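From the Workshop: The Top Goes On (Nearly)

Regular readers will remember that in the spring newsletter we promised a new worktop for the shared bench "by the next issue". This is the issue after the issue after that. The worktop exists. It is made of maple, it is flat in every direction we have so far thought to check, and it has already caused more discussion than the roof.

For those who joined recently, the old top was a sheet of something brown that came with the unit when we took over the Drineo building. It had been drilled, glued to, painted on, sat on and, during one memorable open evening, used to serve soup. By last winter it had a dip in the middle deep enough to hold a pencil in place, which a few members had come to rely on. When we put it to a show of hands, replacement won easily, with a small but vocal party in favour of keeping the dip.

The timber came from Rerkus, who let us have a stack of pale maple planks that had been sitting at the back of their shed waiting for a staircase that was never built. We paid £400 for the lot, delivered, which ate most of the money from the summer sale and all of the money we had put by for a new kettle. Please be gentle with the present kettle.

Joining the planks took three sessions. The first was spent laying them out in different orders and standing back with folded arms. Maple does look like one thing until you put two pieces next to each other, and then it looks like cream and honey, and everybody has a view on which should go beside which. We had the planks in one arrangement before tea and another after it, and the order we settled on was, as far as anyone could tell from the chalk marks, the one they had come off the van in.

The second session was the glue-up. We own a great many clamps, but on the evening itself we owned fewer, as several had gone home with people for the weekend and were having a nice time there. If you have any of the long ones with the orange paint on the handle, they belong to the workshop and we would love to see them again. No questions will be asked, although some looks may be given.

The third session was sanding, and the less said about it the better. We started at 60 grit, went on to 100 and finished at 200, by which point everything in the room had a fine coat of maple on it, including the biscuits. The extractor was on throughout. It made the right noise. 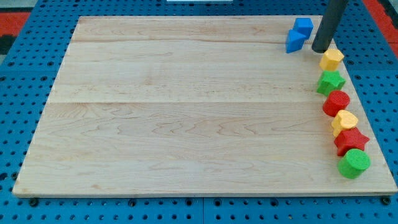

The grain has come up better than we had any right to expect. There is a bit of wavy figure running across the width that hardly showed when the planks were rough, and a few darker streaks which one camp thinks are beautiful and the other camp thinks should have gone face down. You can find the seams if you go looking for them, and people do. Visitors walk in, bend down, run a thumbnail along a join and say "hm". We would ask you to say something else, or at least to say "hm" in a kinder voice.

There are some small scuffs in one corner as well. We are aware of them. They have been pointed out by nearly everyone who has been through the door, usually in the first minute, and they will be dealt with before the finish goes on. Or they won't, and we shall call them character.

Now to the finish, on which we need a decision. The choices are oil, varnish or nothing. The oil people say that oil can be patched when somebody damages it, and that somebody will. The varnish people say that if it were varnished it wouldn't get damaged in the first place, which shows a touching faith in the rest of us. The nothing people have been very quiet, but we notice that nothing is what has happened so far. There is a sheet by the door with three columns on it. Put a tick in one of them. At the time of writing there are more ticks than we have members, so we may have to start again with initials.

We tried two test patches on offcuts, one with the oil from Imai that the chair-making group likes and one with a tin of varnish of great age found under the sink. The oil turned the maple slightly more golden and smelled of nuts. The varnish is still tacky and has collected a moth. We mention this only for balance.

Until it is finished, please treat the top as bare wood. That means no mugs, no open tins, no wet brushes, and no cutting straight onto it, even "just the one" and even if you are very good at it. There is a stack of spare board in the rack under the window for putting underneath things. If you do spill something, wipe it up at once and then own up, as a ring left by a teacup in December will still be there long after we have all forgotten who drinks tea without milk. Pencil marks come off with an ordinary rubber. Biro does not. We know this now.

Several people have asked what will become of the old top. It has been cut in half. One half is going to the allotments at Lultelden, where it will be a potting bench and can be as wet and filthy as it likes. The other half, the one with the dip in it, is leaning behind the door with a note on it saying "reserved". The note is unsigned. Whoever you are, it has been there for several weeks and the door no longer opens all the way, so please bring a car.

There are also offcuts of the maple going spare, most of them about as long as a forearm and good for spoons, wedges or small boxes. They are in the crate beneath the coat hooks. Take two, leave some for others, and put a coin or so in the jar. The jar is for the kettle.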